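Humanoid trips torque fault on left or right arm when pushing fridge door shut, fine when opening

Asked by Magnus Aitken
Tags: manipulation, contact, fault-handling, whole-body

We run a fridge task on a full-size humanoid with multi-fingered hands: open the upper door, grasp a bottle, lift it out, close the door. Opening and grasping are reliable. Closing is where it faults. The hand makes contact with the door, the shoulder controller reports over-torque, and the arm drops to damping mode. On one run the torso also leaned back before the stop, and I had to hit the e-stop.

Setup: position control at the arm, torque limit at 80 percent of rated, contact threshold left at the default in the Culen stack. Last session was 20 close attempts, 6 of them faulted. The log shows nothing before the torque flag. Pictures are from the head and the side camera.
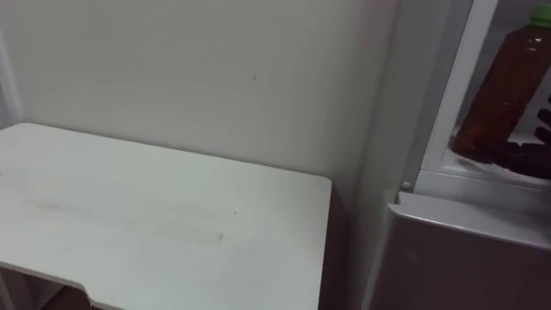
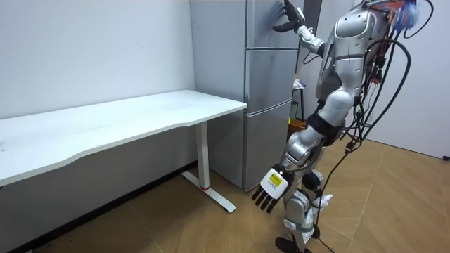
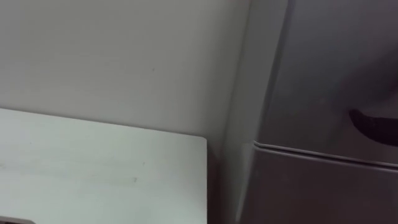 Head camera, side camera, head camera. Same fridge in all three.

Is this a limit I should raise, or is something wrong with the motion?

2 answers

Answer by Ailsa Mackay (accepted)

Do not raise the limit. The second picture shows the palm high on the top door with the arm reaching up. If your faults happen in that kind of pose, a position controller will do exactly what you describe. Once the door is seated it can't move, the target is still behind the surface, and the error keeps growing until the shoulder trips. The reaction force goes into the torso, which would account for the lean.

What I would change:

Stop the push on contact force, then hold position. Don't command a fixed end point past the door.
Lower the contact point to shoulder height or less if the door allows it.
Drop stiffness along the push direction only. Leave the other axes alone.
Log commanded and measured hand position at 1,000 Hz for the last part of the motion. If the two separate before the flag, that is your cause.

Also check what damping mode does to the legs on your build. On ours the arm went soft and the balance controller kept compensating for a load that was gone - that was worse than the original fault. Test it on a gantry with someone at the e-stop.

Comment by Magnus Aitken: Separation is there, well before the flag. Force stop is in and there were no trips this morning. Lean still to be checked.

Answer by Rory Jardine

Had the same with a Keltska arm. Recalibrated the shoulder and it went away. Might be worth trying first. Could be cables pulling as well.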